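Cups and bottles: what stays in the Condori kitchen
April 15, 2021 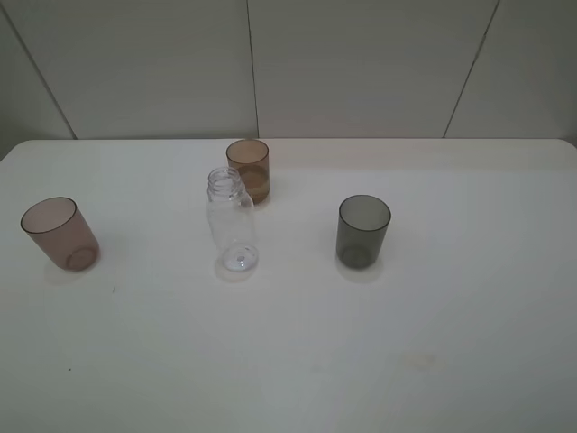

After the cleaning in March, the shared kitchen at Condori has again a proper place for drinking things, and we ask all members to read these few lines before the next coffee hour. The glass cups are given away to the Torurum house, because too many were broken on the stone floor. From now on we use only plastic cups which can be washed many times. They come in different colors, for example the dusty pink and the amber brown, and you can see through them a little, so it is easy to check if old tea stays on the bottom. Please keep one color for yourself during the whole evening. Last month we washed 189 cups after one single meeting, and this is too much for one small sink.

Clear bottles without a cap are also welcome. Rinse them and leave them standing open on the drying shelf overnight. The Clomby group takes them for watering the seedlings, and they still need 100 bottles before summer. Caps go in the tin next to the window.

Please do not put the cups in the lower part of the dishwasher, it is too hot there and they lose their shape. The new washing soap from Steneo is in the left cupboard, one small spoon is enough. The old sponge can go to the trash, I have bought new ones.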